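Craft & Market Sellers Board > Pricing and Stalls > Plush at winter markets, worth the table fee??

lekwood_makes
Posted Wednesday, 7:16 am
Quick one before work. Got offered a spot at the Catari night market in November, fee has gone up again and I mostly do small plush now. Sold candles there last year and did fine. Does plush move at a night market or is it all parents saying "maybe on the way back"? Deciding on the colours this week, stars and flowers for sure. 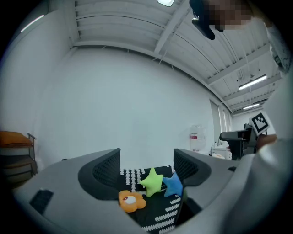 green, blue and orange, on the dark patterned fabric

juska_and_co
Depends on your price. Under twenty bucks they go. Over that people pick it up, squeeze it, put it down. I did two seasons at Catari and the little ones paid for the stall both times. Big ones came home with me in the same garbage bags they went in.

voluraStitch
Disagree with the above. Small stuff looks like claw machine prizes unless you display it properly. I'd do fewer and charge more. My mediums carry the whole table and I dont even bring minis anymore.

juska_and_co
Volura, you sell at daytime craft fairs where people have had a coffee and want to chat. Night market is a different crowd. Kids up past bedtime, a fiver in their hand. They want something pocket sized.

voluraStitch
Fair about the crowd. Still think minis at 16 each is better than minis at ten. You can always drop it in the last hour.

lekwood_makes
Was thinking 17 actualy, or two for thirty. Fabric cost isn't the problem, it's the hours. Closing seams by hand takes me forever.

tinshed_mum
Ladder stitch, doubled thread, watch telly while you do it. Also get the safety labelling sorted before you print tags. Kids' toys have rules and market organisers do check. I got asked for mine at the gate, pouring rain, everything in tubs.

juska_and_co
Catari never asked me. But yeah, have it on you.
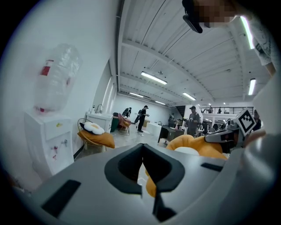
Colour is where I'd push back on the stars and flowers plan — under those yellow festoon lights half the pastels go to mush. Mint looks grey, lilac looks grey, pale pink looks like a bandaid. Strong colours every time. Something like that orange with the white middle, fried egg sort of look, reads from across the aisle. I'd do a whole row of those and go easy on anything baby coloured.

voluraStitch
Ok we agree on something. Bring your own lights though. White ones, battery, clip on. Don't trust the organiser's power.

tinshed_mum
Seconding battery lights. And weights for the gazebo, the wind comes straight up off the oval.

lekwood_makes
Good, more orange then. How many should I bring? Organiser reckons 3000 through the gate but they said 2000 last year and it felt like way less.

juska_and_co
Ignore gate numbers, half of them are there for dumplings. Bring what you can make without hating it. If you sell out early take orders on a clipboard.

voluraStitch
Clipboard orders are a pain, people ghost you. Take payment up front or don't bother.

lekwood_makes
Ok gotta run. Booking it tonight, will post prices when I've done the tags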